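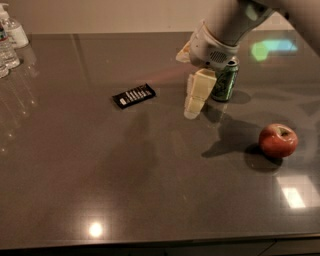 Apple, can and snack on the worktop.

Jan 14, 2010

I have been trying to sort out what I take to work with me. Since we moved out to Stillham the trip in is longer, and I was spending far too much at the kiosk on the platform at Eseston. A sandwich, a drink and something sweet every day soon adds up, and the sandwich was never very good.

So the rule now is that everything goes out on the worktop the night before. If I can see it I remember it. If it is in the cupboard or the fridge I walk straight past it at 7 in the morning and end up at the kiosk again.

A red apple goes in most days. I buy them loose from the market in Frade because the bagged ones are too small and go soft at the bottom. Then a can of something fizzy, which I know I should swap for water. I have cut down to one, and it has to last until the afternoon. The snack in the black wrapper is for the train home – if I eat it before lunch I only want another one.

The worktop itself is dark and very shiny and I have mixed feelings about it. It came with the house. It looks smart for an hour after you wipe it, then every fingerprint shows. I tried a spray from the hardware shop and it left streaks. Warm water with a drop of washing-up liquid, then a dry tea towel, does the job just as well and costs nothing.

Lunch proper is usually leftovers in a tub. Soup is fine if the lid is a decent one. Mine wasn't, and I had to wash my bag twice. I have since bought a better tub for 9 pounds – more than I wanted to pay, but it hasn't leaked yet.

I plan to keep this up until March and then see what I have saved. Flapjacks next, if I can find the tin.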